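3 November 2018

Bread, second attempt at the rye

Starter came out of the fridge last night at a quarter to ten and had risen to the pencil line by breakfast. Smell sharper than I would like. I put that down to the cold spell in the kitchen, the radiator under the window having given up again, and fed it once more before using any.

Flour is the dark rye from the Zovetti mill, the second bag of the two Renato brought back from Udine. It takes up more water than the supermarket stuff. In June I used 355 g of water to 400 g of flour and the dough was stiff enough to hold a spoon upright, which the book says is wrong. Today I kept the flour the same, went up by 49 g of water and left the salt alone. The dough was closer to wet mortar. It can't be kneaded at this level and I didn't try. Mixed with the wooden spoon, scraped down, covered with a plate.

First rise was slow. At two hours there was very little movement, at three the surface had begun to crack in small pits, at four I called it done. The book gives two and a half, but the author evidently has a warmer kitchen. Note for next time: start the clock from when the dough reaches room temperature and ignore the mixing time.

Tin lined with paper, filled with a wet spatula, top smoothed. I used the Dradico tin, the long one. It is slightly too large for this quantity and the loaf will always come out low in it. The short tin has a split seam and leaks.

Oven

Full heat for the first fifteen minutes with a tray of water on the floor of the oven, then down two marks. The dial still reads hotter than the truth. I checked it against the hanging thermometer three times and it was under each time, worst with the door freshly shut. Baked until the middle read 97 degrees, then out of the tin and back in for ten minutes to dry the sides -- the June loaf was gummy along the bottom edge and I suspect I skipped this.

It must now sit wrapped until tomorrow. Cutting rye on the day is a waste of rye.

Rest of the day

Wrote to Bañuelos about the proving baskets. They want payment before they post anything, fair enough, but the form on their site rejects my postcode. Asked them to send a bill instead.

Renato Sarmiento telephoned at four. He is using the same flour at 141 g of starter to the loaf, a good deal more than I do, and claims a rise of under three hours. I have asked for his temperatures. He said he would look them out, and then talked about his knee.

Moved the ribbed glass vase with the artificial stems further along the marble, to leave room for the cooling rack. 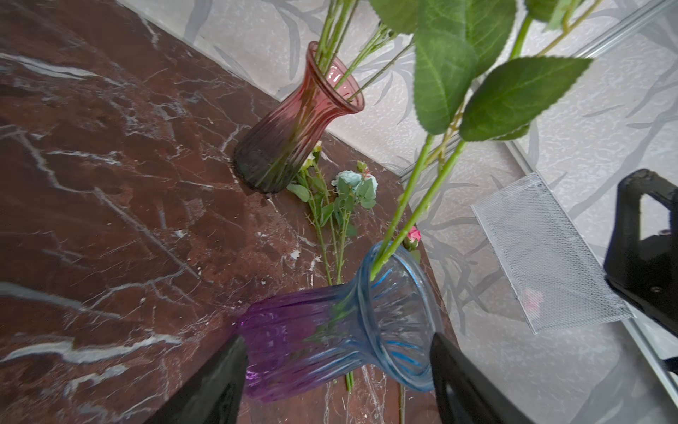
To do

Bleed the radiator, or ring the man.
Buy coarse salt, baking paper.
Feed the starter before bed, half quantity, back in the fridge after an hour.
Weigh the loaf before cutting and write the figure here.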